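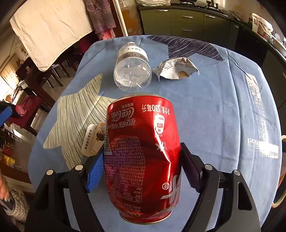 Drelura: hand-held gripper demonstrations for tidying up a kitchen table

Drelura is a set of human demonstrations recorded with hand-held grippers in a real home, plus the small policy we trained on it. The task is clearing a table of everyday litter: drink cans, plastic bottles, wrappers, packaging. We're really happy with how this one came out, and we hope people will train on it, break it and tell us what they find.

What's in the release

121 episodes, all recorded in February in one kitchen in Lullusville
Video from the gripper-mounted cameras
Gripper pose and jaw opening for every video step
A short text label for each episode ("pick up the can", "put the wrapper in the bin")
Training and evaluation code, with the settings we used

95 episodes are for training. The rest are held out, and we'd ask you to leave them that way if you plan to compare numbers with ours.

Why crushed cans?

Because they're great! A fresh can is close to a perfect cylinder, and a policy can get away with one grasp for all of them. Put a dent down the side and the easy grasp may slip or roll the can away. The printing is no help either, as a can may come up upside down or back to front, and shiny creases throw highlights that move as the camera moves. Florante Sebastian pushed for damaged items from the first planning call, and the error cases changed completely once we had them in (much more interesting to look at, too).

We left the background alone. Cabinets, cooktop, chairs, laundry – whatever the camera sees behind the table stays in the video. Our first set, Baluyot, was shot against a plain backdrop, and the policy trained on it fell apart as soon as it saw a kitchen.

The method in short

The policy takes the two latest camera images and the current jaw opening, and predicts the next stretch of gripper motion relative to where the gripper is now. There is no map of the room and no object model. Relative motion matters a lot here: people hold the tool at different heights and come at the table from different sides, and absolute positions would tie everything to one setup.

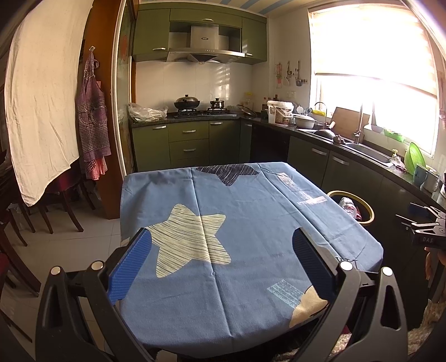
We also kept the cloth on the table during recording. It wrinkles, it has a busy print, and it can get pinched along with a flat item if the jaws go too low. Jennylyn Yap labeled every episode where that happened, so you can filter on the field cloth_contact or, better, train with those episodes and see whether your policy learns to back off.

Results so far

We ran each held-out item type from 4 starting poses. Cans and bottles are the strong part, including badly dented ones. Flat wrappers are still hard, and clear plastic against bright window light is the worst case of all. Full tables are in results/ next to the config files.

Known limits

One home, one table, mostly daylight
7 people recorded, all right-handed
The other gripper or a hand sometimes shows at the edge of the view
No force sensing, so a firm squeeze and a light one can look the same

Getting started

Unpack the archive, run check_episodes.py, then open the viewer with view_episode.py and an episode number. If the jaw opening plot is flat, your copy of the pose files is incomplete – download them again. Training uses train.py with the default config, and fits on a single GPU.

Questions and bug reports go to the Gaminer issue tracker under the tag drelura. We read all of them, and we'd love to see failure videos!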